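How to free a hand-held gripper that does not let go of the cloth

This guide is for operators who work with the hand-held grippers and who fold or pick up cloth with them. It describes one fault only: the trigger is released, but the fingers stay closed and the cloth remains inside. In our workshop in Tisville we had this fault 11 times in April, and almost every time it was made worse by somebody who pulled the cloth. I wrote these steps together with Matěj Ševčík, who does the repairs. Please read all of them once before you need them.

What happens in the fault

The two fingers close on the cloth and slide on a small carriage inside the housing. A thin cloth can fold itself between the finger and the edge of the housing. Then the return spring is too weak to push the carriage back. The motor of the trigger assist notices the resistance and tries again, with more force. After six tries it should switch off. On the older units it does not always switch off, and the motor becomes hot. This is the reason why we treat the fault as a safety matter and not only as a lost recording.

Signs that you have this fault:

The trigger comes back to the front position but the fingers do not follow.

You hear a short clicking sound which repeats.

The cloth feels tight when you move the gripper, as if it is sewn to it.

The opening value on the monitor stays at one number while you move the trigger.

If only the last sign is present, the fingers are probably fine and you have a problem with the encoder. That is a different page.

What you need

The blunt plastic hook from the repair drawer, a small torch, the 2 mm hex key, and a spare cloth of the same kind. Do not use scissors, tweezers or a screwdriver. Boris Rusnák used a screwdriver on unit 6 and the scratch on the carriage had to be polished for a whole afternoon.

Step 1. Stop and tell the others

Say "stuck" loudly enough for the person at the monitor. This person ends the recording and marks it as failed. Do not try to finish the task with a blocked gripper. The recordings look normal at first sight, but the opening values are wrong, and Jarmila Paulík once had to remove 30 of them by hand from the Cokarano set.

Step 2. Remove the power

Press the button on the grip and hold it until the light goes out. Then disconnect the battery cable. It is important to do both. With the button alone the trigger assist can start again when the carriage moves, and your finger may be near it at this moment. Wait one minute. If the housing feels hot to the hand, put the gripper down on a hard surface and wait longer.

Step 3. Look before you touch

Hold the gripper so that the cloth stands upright and look at the place where it goes into the opening. You want to know on which side it is caught. A cloth which is bunched in the middle can normally be taken out in one movement. A cloth which goes flat along one side of the opening is nearly always trapped under the edge there. Use the torch if you need it, as the lining is black and a dark hem is difficult to see against it.

The blue microfibre cloth we use for the wiping task goes down into the oval opening, and its lower end can't be followed by eye past the mesh-like lining.

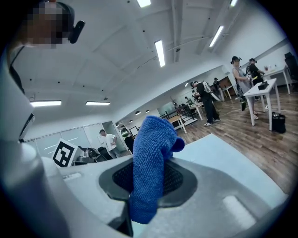
Step 4. Release the spring tension

Find the small screw under the grip and turn it with the hex key one full turn to the left. You should feel the trigger become loose. Do not turn it more than two turns, otherwise the spring comes off its seat and the unit must be opened completely.

Step 5. Move the fingers apart, then the cloth

Put your thumb on the outside of one finger, near its base, and push it slowly away from the cloth. Never push at the tip. The fingers are soft there and they will bend without moving the carriage. When you feel the carriage go, keep it open with the thumb and lift the cloth straight up with the other hand.

If it does not come, use the plastic hook. Go in with the hook along the lining, turn it under the fold and lift. Small movements are better. If the cloth starts to tear, stop and go to the last section.

Step 6. Check the lining

Loose threads stay in the lining and they are the usual cause of the next blockage. Remove them with the hook. Press the lining along its whole length with a fingertip. If one part can be lifted, the glue is old and the unit should not be used with cloth until it is repaired.

Step 7. Put it back in use

Turn the screw one full turn to the right. Connect the battery, switch on, and open and close the gripper ten times with nothing in it. Then do it again with the spare cloth. Watch the opening value on the monitor: it has to reach 100 every time the trigger is released. If it stops earlier even once, repeat from step 2.

When you should not repair it yourself

Give the gripper to Matěj, with the battery disconnected, in these cases: there is a smell of burning, the cloth is torn and a piece is still inside, the carriage makes a grinding sound, or the same unit was blocked two times on one day. Write the unit number and the kind of cloth on the paper label. Colleagues at the Tirstead site send theirs to Liis Sproģis with the same label.

How to have the fault less often

Take the cloth a little way from its corner, where it is thicker, and close the trigger slowly. Do not push the gripper down into a pile. New cloths should be washed once before the first use, as they lose many threads.

Last change to this page: 29 December 2024, step 4 corrected (one turn, before it was written two).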